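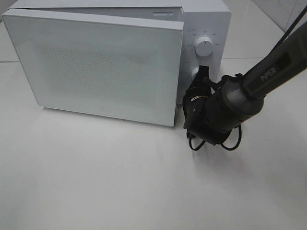 Venemgate Rider Bulletin, July 2019

Battery notes for the Ganeo Vik scooter

Most of the questions sent to the service desk this season concern range loss on the Vik. The scooter ships with a 384 watt-hour lithium-ion pack mounted under the deck. With a rider of average weight on flat pavement, a new pack should give roughly 30 kilometers in the middle speed mode. Lower figures do not always point to a bad pack. Tire pressure, wind, stop-and-go riding and cold weather all draw on the same supply, and any of them can take a noticeable share of the distance.

Check the tires first. A soft rear tire adds rolling resistance and also loads the hub motor on hills. Set both tires to the pressure printed on the sidewall and ride the same route again before testing anything else. Brake drag is the next item. Lift the rear wheel with the power off and spin it by hand. There will be some resistance from the motor magnets, felt as an even series of light steps. A scraping sound, or resistance at one point in the turn, means the disc or the caliper needs to be adjusted.

Reading the display

The bars on the Vik display are based on pack voltage. Voltage drops under load and recovers at rest, so the display may lose a bar on a climb and show it again at the next light. Read the level after the scooter has stood still for a few minutes. Units with controller firmware 7 average the reading over a longer period and show this effect less. The firmware number appears briefly at startup, in the place where speed is normally shown.

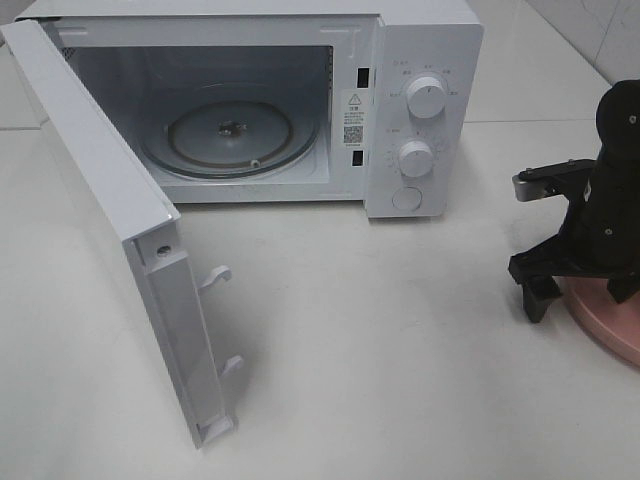 Microwave oven with the door open and the glass turntable inside.

Charging

The supplied charger delivers 2 amps. Connect the charger to the scooter, then to the wall outlet. The light on the charger body is red during charging and green at the end of the cycle. Cell balancing takes place in the last part of the cycle, so a pack that is always unplugged early will slowly drift out of balance. One full cycle every few weeks is enough to correct this. On other days, partial charging does no harm.

Let the pack cool after a long ride before plugging in. Do not charge a scooter that has just come in from freezing temperatures. Leave it indoors until the deck no longer feels cold to the touch.

Several riders have asked about the Prostport fast charger. The connector fits the Vik charge port, but the output current is above the limit given in the Ganeo manual. The battery management board may cut off the input, or it may accept it and run hot. The service desk does not recommend it for this model, and packs charged with it are not covered under the Venemgate service plan.

Storage

Riders who stop for the winter should prepare the pack in October. Charge or ride it down to a little over half on the display, switch the scooter off and keep it in a dry room. Full charge during storage ages the cells faster. A nearly flat pack can fall below the cutoff voltage, after which the management board will refuse a charge. Check the level once a month and top it up if it has dropped by more than one bar. The display draws a small current even when off.
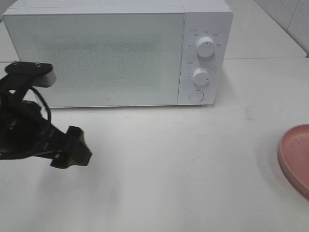
Control side of the oven, with two round dials and a push button.

When to bring it in

Stop using the pack if the deck cover is bulging, if there is a sweet or solvent-like smell, or if the charger switches between red and green without settling. Do not open the deck. Move the scooter away from anything that burns and call the service desk for instructions before transporting it.

For ordinary range complaints, write down the route, the speed mode, the bars at the start and finish, and the firmware number. A capacity test requires the scooter to stay overnight. Bring the charger that is normally used with it.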